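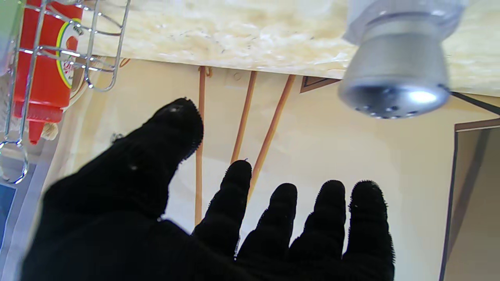
4.2 What changed for the staff

When the Redon arm began sharing the counter work at Nomcombe in January, most of the people we spoke with expected to lose the restocking of the condiment racks first, and a few of them were rather looking forward to it. Over 36 shifts we logged 1,696 handling steps, and what we found was a gentler kind of change — the work moved around between people, and so did the talk that went with it. Staff told us they had started setting bottles down with more care, always in the same part of the rack, and that newcomers now picked up this habit before they learned the register. Cheng, who ran the interviews, heard the same remark in 4 of them: the counter felt tidier, but also a little less their own. We come back to that feeling in Section 5, where it deserves more room.
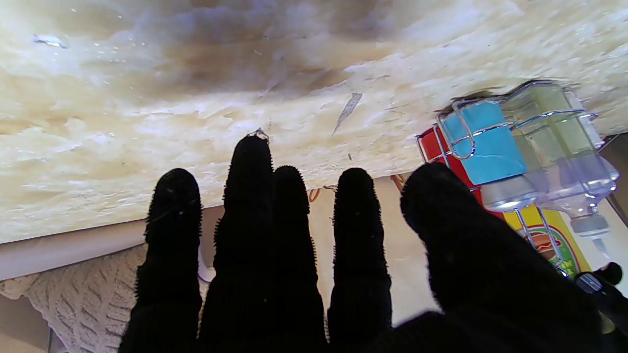 Figure 2. Gloved robotic hand at the marbled surface, with the wire bottle rack at right.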